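4.3 Checking the grasp planner against the simulated table

Do this section before you let Plurnura plan anything on the real arm. The installer marks the planner as "verified" when it finishes. All that means is that the files unpacked.

1. Start the Platska simulator and wait for the scene list. On a slow graphics card the first start takes several minutes.

2. Load scene 865. Leave the physics rate alone for now.

3. In a second terminal, start the planner and connect it to port 1388. If the connection is refused, the simulator is still loading. Wait and try again.

4. Open the Objects panel and compare its list with what you see in the viewer, item by item. Ansah, the perception module, gives every object a confidence score. Treat the score as a guess about a guess. High scores on wrong labels are common, and the planner believes them without complaint.

CAUTION: Simulated depth has no noise unless you turn it on. Grasp results from clean depth say very little about a real camera. Set the noise level to 3 or higher before you write any number down.

5. Type the command as a plain sentence, for example: pick up the tomato. Press Plan, not Run.

6. Step through the path with the arrow keys. Look at the wrist and the upper links as well as the fingers. The collision check uses simplified shapes, and tall or thin objects are where it goes wrong.

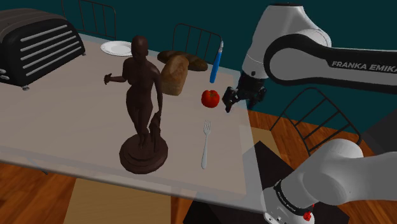 7. If the path looks sane, press Run. Repeat 5 times with a new random seed each time. One good run proves nothing.

Note: A run is logged as a success when the fingers close and report contact. Contact with what is not recorded. Watch the replay before you count it.

Note: With the fork or any other flat item, the planner often returns a grasp that passes through the tabletop. The "surface safe" option in Ukus is supposed to stop this. In our tests it stopped some of them. Leave it on, and check anyway.

8. Save the log before closing the simulator. Closing first deletes it, with no warning.

If two or more runs fail, go back to step 4 and check the labels before changing any planner settings.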